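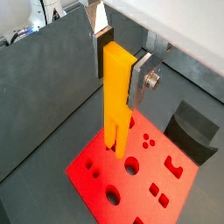

Digest no. 1000, page 2

Hello all,

Back in May someone on the list wrote:

> Has anyone come across the Dresovum studio? I have a carte de visite
> with that name on the back and a negative number, 4000, in pencil.
> No street given. The sitter is a young woman by a balustrade. I'd
> love to narrow down the date.

I've got two of theirs in my own family album, so I had a good rummage on Saturday! Mine both have the name in plain capitals with a thin double rule underneath, and one has an address – 7 Sowah Street, over a draper's. The other says "late Omico", so I take it they bought out the Omico business and carried on with the old negatives. If your number carries on from Omico's run, it won't tell you how many sitters Dresovum had, I'm afraid.

Does your card have square corners or rounded ones? Both of mine are square and quite thin, and my great-grandmother's sleeves make me think late 1860s, though I'm no expert on sleeves (my aunt was, and I wish I'd listened).

I haven't tried the Groltora rate books yet. They're on film at the library and the reader is usually booked up in the mornings. If anybody has been through them for Sowah Street, please shout – I'm after the draper as well.

Could you post a scan of the back too?

Cheers for now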